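March, late morning into the afternoon
Notebook, bimanual bench, sticky note task

Before lunch

Coffee first, then I went back over where we left off, so that whoever opens this next doesn't have to piece it together from my scribbles. We are still asking the same question we asked at the start of the month: does the policy do better on small peeling jobs if we train on everything we have, or if we train only on demonstrations where the operator kept a steady grip from first touch to release? I have been leaning toward the second idea for a while (you have all heard me go on about it at length), but I wanted the comparison done properly before I got any fonder of it.

The full set, which we keep calling Nomcombe, stands at 1,709 demonstrations. The trimmed set, Lillen, is 300 of those, picked by going through the gripper traces and throwing out anything with a re-grasp in the middle. Same network, same training length, same seed for both. I also left the learning rate alone, though I was sorely tempted to fiddle with it.

The task is clearing sticky notes off a monitor and into the trash bin, with both arms free to do whichever part they like. I like this one a great deal. Paper on a screen is thin and the fingers have very little to get hold of, and the wrist cameras have to do most of the work once the gripper is close, with that big dark screen behind everything. The left arm with a pink note in its fingers, the right one open over the bin:

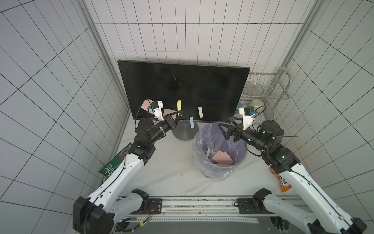 Results so far

I ran 248 trials, half with each checkpoint, swapping between the two so that any drift in the setup would land on both. A trial counts as a success only if every note ends up in the bin and the monitor hasn't been shoved. Lillen came out ahead, and by more than I had let myself hope for. It was 33 successes better over its half, and most of that gap comes from the first touch. The Nomcombe policy likes to close a little early, pinch air, back off and try again, and I am fairly sure it learned the habit from us.

Where Lillen still struggles is the narrow strips. The square notes give it a nice wide edge, but on a strip it comes in at the same angle and the fingers slide past. I'd like a few more strip demonstrations in the trimmed set before we say anything in writing.

Dropping is the other weak spot, for both checkpoints. A note will sometimes cling to one finger after the gripper opens, and the arm goes off happily toward the monitor with it still attached. I scored those as failures even when the note fell in later by luck. Please score them the same way!

To do

Check whether the success gap holds when the notes start lower down, over the bottom bezel.

Retrain with 300 random picks from Nomcombe, same size as Lillen. Without this we can't tell clean grips from plain smaller data, and I should have queued it first.

Ask Hillico about softer finger pads, and whether the spare set fits both grippers.

Copy the trial sheet into the shared folder.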